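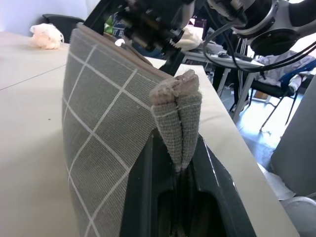 Notes on the Mastitz Autumn Season: Dress, Cloaks and Conduct on the Region

Oct 3, 2026

Residents and visitors are advised that the Mastitz region has reopened for the autumn season. The setting remains the year 1841, and the covenant posted at the landing point applies to all avatars beyond the toll house. I have kept a small rental above the apothecary since the spring and attended the opening evening in that capacity. The following remarks are my own and do not represent the estate.

The dress requirement has been revised. Under the previous covenant, visitors could remain in modern clothing for the length of one visit. Under the present one, a free wardrobe is offered at the landing point and modern clothing is to be changed before entering the market square. The wardrobe was prepared by Hanna Pietrzak and contains 2 complete outfits, each rigged for the common mesh bodies. The alpha cuts are clean. The bonnet conflicts with most rigged hair, and a hair base is therefore recommended. Persons wearing their own period dress need not collect anything.

For the opening I wore the Vuton traveling cloak in the slate colorway. It is sold singly at 308 in the main store and was not provided to me for review. The cloak has a texture menu for the lining, the clasp and the collar, and all of these respond without delay. The hem is weighted to the lower leg and holds its shape when walking. When seated it passes through most chairs, and I was obliged to stand for the greater part of the mayor's address.
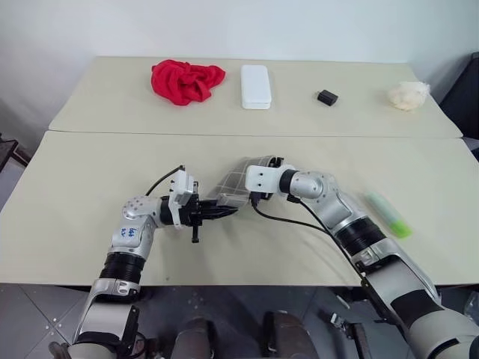 The Vuton cloak is also offered in crimson, and it was this version that drew the most discussion on the opening evening. Benedikt Hämmerli, who builds for Holtel, held that the baked shading was too even for a heavy red wool and that the folds read as painted stripes under the region's midday light. I was inclined to defend it at the time. Having since compared the texture with the crumpled red cloth shown here, at the left of the far table, I must concede part of his argument. Bunched cloth creases in several directions at once, and the crimson cloak has all of its folds running downward from the shoulder. In the slate colorway the matter is far less noticeable. Under the shared evening environment I could not find it at all.

Hair is the Avram side braid, from the browns pack. It is unrigged and may be resized, which permits it to be worn beneath the cloak's hood with some patience. The hood itself is a separate attachment and should be added last. Gloves are the older Vuton pair, now withdrawn from sale, and I would be grateful to hear from any reader who knows whether they are to be reissued.

A word on checked fabrics. Irena Nowakowski has issued a set of windowpane textures for builders, full permission, suitable for shawls and waistcoats. The gray is the most useful of them. I applied it to an old shawl of my own and found that the white lines met correctly at the side seam but drifted at the back, where the original mapping was stretched. The fault lies with the shawl. Her notecard gives the repeats to be used on flat surfaces, and these should be followed as written.

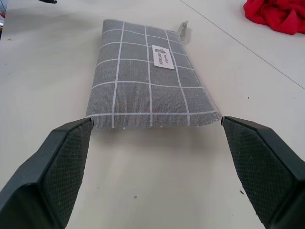

Gray pouch in a white windowpane grid, laid flat.

The remaining business of the season is as follows. The harvest dance will take place in the long barn later in October, with Dorota Kwiatkowski at the piano stream. Scripts are to be kept to a minimum, and face lights are not permitted indoors. The deposit on market stalls is 400, returned when the stall is cleared. Applications go to Hanna Chmielewska by notecard, with the applicant's name in the title.

Worn on the opening evening:

Cloak: Vuton, traveling cloak, slate
Hair: Avram, side braid, browns pack
Gloves: Vuton, discontinued
Dress: landing point wardrobe, Mastitz
Pose: Holtel, standing set, with the left hand adjusted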